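Home Forums Members Search Log in
Filed under: Cells & Workstations > Maintenance

Bondik shelf cell, is the 60 day service a joke?

hywel_ifans
We run one Bondik arm on a store restocking cell. Dealer (Harries) wants the suction cups swapped and the wrist recalibrated every 60 days. I'm not convinced. Ours throws fault 536 on soft bags either way, new cups or old. Has the service fixed that for anyone?

Wyn Ellis
No. 536 is vacuum loss. Clean the filter, check the hose at joint 2, and keep your money.

lleucu_m
Disagree. We skipped two services and the wrist drifted enough to clip the shelf lip. The filter won't save you from that.

hywel_ifans
Maybe. But the sales line was that it handles "any shelf stock", and I'd like to see it manage these shelves. Cotton swabs in flat bags and tubs in the first, slippers down low in the second. 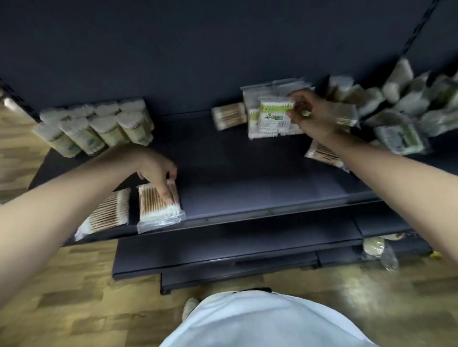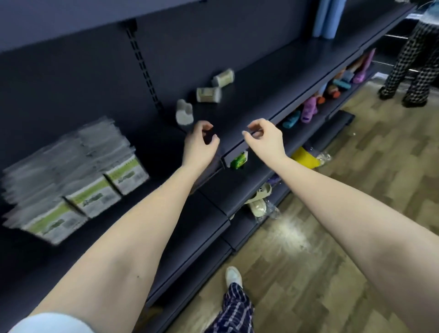

Rhydian Vaughan
Any cup will leak on a crinkly bag, so I'd drop the pick speed by 20 percent and raise the vacuum threshold before paying Harries for anything. Still do the wrist, though. Lleucu is right about drift.

Wyn Ellis
Raising the threshold just gets you more 536s. Lower it.

Rhydian Vaughan
Depends on your firmware. Post the version, Hywel.

hywel_ifans
Will check at shift change. Filter was filthy, by the way.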